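Plaltville Gardening Club - notes from the September meeting

I said I'd write these up, so forgive the rambling. We had 21 of us in, and Apinya Nilsuwan took the chair.

Bulb order first. We agreed to buy 3,000 daffodils from Dierckx, the same mixed sack as last year, for the verge along Atton Lane. I did ask for a few more of the late white ones (I'm forever asking) and Apinya said she'd ring them and see.

Compost next, and this went on a bit! The Groson bins at the allotments are full to the lid and two have split. Agreed to replace both and to stop putting bindweed roots in them, please. I've pulled up enough of it.

Seed swap: starts at 2 pm, bring your packets labelled with the year. Last time I grew what I thought was a dwarf sweet pea and it went over the shed roof - lovely, but still.

Dahlias: split vote on lifting or leaving. 5 of us leave ours in under a thick mulch and the rest dig. No decision needed, so we moved on to tea.

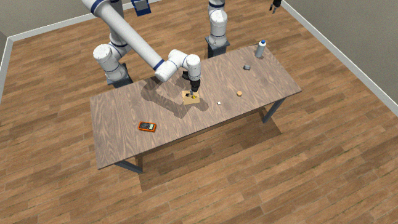
After tea we talked about the spring outing, and I've promised to find out what a coach costs before we meet again. Names to me if you fancy coming.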